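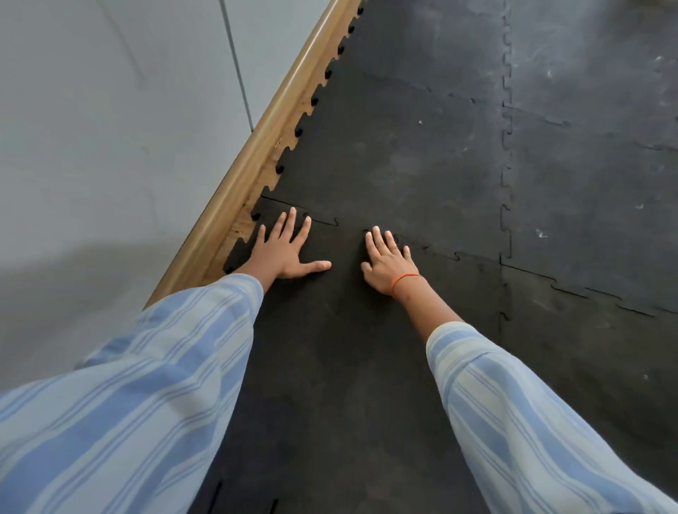
Figueroa objects to the common advice that interlocking mats should be pushed tight against the wall. In his view a floor laid that way has nowhere to go when the room warms up, and the first seam to lift is usually the one that gets walked on most. His objection is now reflected in most written guidance on the subject, although practice in private homes still varies.

Reference > Household > Floor Coverings > Interlocking Rubber Mats

Interlocking rubber mats

Interlocking rubber mats, also called puzzle mats or jigsaw tiles, are floor coverings made up of separate tiles whose edges are cut into matching tabs and sockets. The tiles are pressed together by hand and normally lie on the existing floor under their own weight, without glue. They are used in home exercise rooms, workshops, play areas, laundry rooms and other places where a cushioned or slip-resistant surface is wanted. Black is a common color, and many tiles carry flecks of a second color.

Construction

Most rubber tiles are pressed from ground recycled rubber held together with a binder. Others are cut from rolled sheet. Similar products made from foam are lighter and softer but dent more easily under furniture. Tile thickness depends on use, with thin tiles chosen for walking and standing and thicker ones for areas where weights are set down.

The tabs are widest near the tip and narrow toward the tile, so that two joined pieces cannot slide apart sideways. They can be separated only by lifting one edge. Tiles are sold as center, border and corner pieces. A center tile has tabs on all four sides, a border tile on three, and a corner tile on two. Some makers supply every tile with four toothed sides and sell separate straight edging strips.

Laying

Rubber tiles are left unpacked in the room before laying so that they can reach its temperature. The subfloor is swept, and any raised nail heads or drips of paint are removed. Work commonly begins in one corner, or from a chalk line in the middle of the room where the walls are not square.

Each tile is set beside its neighbor with the tabs resting over the sockets and is then pressed down with flat hands, working along the seam from one end to the other. Thick tiles may need a rubber mallet. A seam that stands up after pressing is opened and joined again. Tiles from different batches may differ slightly in size, and mixing them can cause seams to drift out of line across a wide floor.

Edges at the wall

Where a floor is meant to fill a room, the outer tiles can be finished in one of two ways. The tabs may be trimmed off with a utility knife and a straightedge, giving a clean line. They may also be left in place, with their rounded ends against the baseboard and a row of small gaps between them. The second method allows the tiles to be taken up and used again in another room, but the gaps collect dust and small objects.

The Funberg installation handbook calls for a clear space at the wall on all sides and permits toothed edges only in temporary floors. The Medrano guide, prepared by Higinio Magaña, accepts toothed edges in any room where the floor will be lifted for cleaning. Neither recommends fastening tiles to the baseboard.

Care

Loose dirt is removed with a broom or vacuum cleaner. The surface is washed with a damp mop and mild soap, and standing water is avoided at the seams. Oil-based cleaners and solvents can soften the binder. Rubber may also stain vinyl and some painted floors beneath it, and a barrier sheet is often placed between the two. New tiles commonly have a noticeable odor that fades with airing.

Worn or damaged tiles can be replaced one at a time. The Allitz range is sold in cartons of 16, with border pieces packed separately, and its care sheet suggests keeping up to 5 spare tiles from the same batch. Spares are stored flat, as rubber kept on edge tends to take a curve.

See also: Baseboard; Foam mat; Rolled rubber flooring; Subfloor

Last revised 28/09/2020

11 shares | 2 comments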